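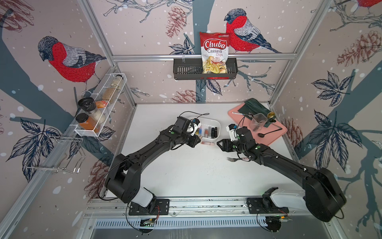
Imprimir | Enviar por e-mail

Medir a tensão arterial em casa: o que aprendemos no primeiro mês

Boletim Urnenis, 4 de março

Muitas pessoas compram um aparelho de tensão, usam-no durante uma semana e depois ele fica numa gaveta. Foi esta a razão pela qual, em fevereiro, começámos no centro Urnenis um pequeno programa de medição em casa. Participam 33 moradores do bairro, e até ao fecho deste boletim recebemos 1426 medições, escritas à mão ou enviadas por mensagem. Agradeço a todos a paciência, em especial a quem repetiu as folhas que se perderam na primeira semana.

Não sou médico e o programa não faz diagnósticos. Os resultados são vistos pela equipa de enfermagem da Clínica Effiong, que telefona quando é necessário. O meu trabalho é organizar as folhas e responder às perguntas práticas, e como as perguntas se repetem bastante, pareceu-me útil juntar aqui as respostas.

A mais frequente é sobre a hora. Pedimos duas medições de manhã, antes do pequeno-almoço e antes dos medicamentos, e duas à noite, antes do jantar ou de deitar. Entre a primeira e a segunda espera-se um minuto. A hora exata tem menos importância do que a regularidade: quem se levanta às 9 mede às 9, e quem trabalha de noite deve combinar com a enfermagem um horário que lhe convenha. Alguns participantes mediram a tensão dez vezes no mesmo dia, porque o primeiro valor os assustou. Compreendo a preocupação, mas medir muitas vezes seguidas deixa a pessoa mais nervosa, e com os nervos o valor pode subir.

Antes de medir, convém estar sentado cinco minutos em sossego, com as costas apoiadas e os dois pés no chão. As pernas não se cruzam. O braço descansa sobre uma mesa, com a braçadeira à altura do coração. Durante a medição não se fala, nem ao telefone nem com a família, e esta é a regra que mais custa a cumprir em todas as casas que conheço. Na meia hora anterior evita-se o café, o tabaco e o exercício. Também é bom ir antes à casa de banho, uma coisa que parece sem importância e que altera o resultado.

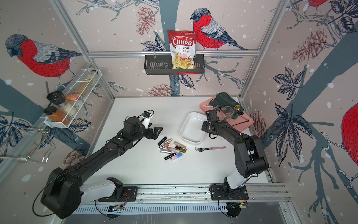
A braçadeira merece um parágrafo próprio. Se é demasiado pequena para o braço, o aparelho mostra com frequência um valor mais alto do que o verdadeiro; se é grande demais, pode mostrar um valor mais baixo. O tamanho vem escrito na embalagem ou no próprio tecido, em centímetros, e mede-se o braço a meio, entre o ombro e o cotovelo, com uma fita de costura. A farmácia Wulletti aceita fazer esta medida ao balcão, sem marcação, e pode encomendar braçadeiras de outro tamanho para a maior parte dos aparelhos. A braçadeira coloca-se sobre a pele. Uma manga enrolada que aperta o braço também não serve.

Perguntaram-nos se os aparelhos de pulso são de confiança. Podem ser úteis para quem não consegue usar a braçadeira no braço, mas são mais sensíveis à posição, e por isso preferimos os de braço. No programa usamos o modelo emprestado pela Skistuteck, que guarda os valores na memória. Mesmo assim peço que continuem a escrever tudo na folha, com a data e a hora. A memória do aparelho não sabe se foi a senhora ou o marido que mediu, e já tivemos uma folha com os dois misturados.

Escrevam os valores como aparecem no visor, sem arredondar. Se o aparelho mostra 57 no pulso, escreve-se 57 e não 60. Compreende-se a vontade de deixar fora um valor "mau", principalmente depois de um jantar de festa, mas a enfermagem precisa dele também. Na coluna das observações podem pôr o que acharem relevante: dormi mal, esqueci o comprimido, tive uma discussão com o vizinho. Estas notas são lidas com atenção.

Um valor alto isolado não obriga, em geral, a correr para o hospital. Descansem, esperem alguns minutos e repitam. Se os valores continuam altos em vários dias, falem com o médico e levem a folha. Mas quando há dor no peito, falta de ar, fraqueza de um lado do corpo, dificuldade em falar ou uma dor de cabeça muito forte e súbita, liga-se logo para o 112, seja qual for o número no visor. E peço, por favor, que ninguém mude a dose dos medicamentos por sua conta, nem para mais nem para menos - também quando os valores estão bons há muito tempo.

Sobre o sal recebemos menos perguntas do que eu esperava. O saleiro na mesa é a parte pequena do problema; a maior vem muitas vezes do pão, dos enchidos, do queijo e das sopas de pacote. Vamos tratar deste tema no próximo boletim, com algumas receitas que os participantes nos enviaram. Uma delas, de feijão com louro e limão, já experimentei em minha casa e recomendo.

As folhas novas estão na receção do centro, na caixa azul ao lado da porta. Quem ainda tem a folha antiga, com só uma coluna para a manhã, pode usá-la até ao fim e escrever o segundo valor na margem. Os aparelhos emprestados ficam convosco até nova indicação, e as pilhas gastas trocam-se na receção.

Imprimir esta página | Enviar a um amigo por e-mail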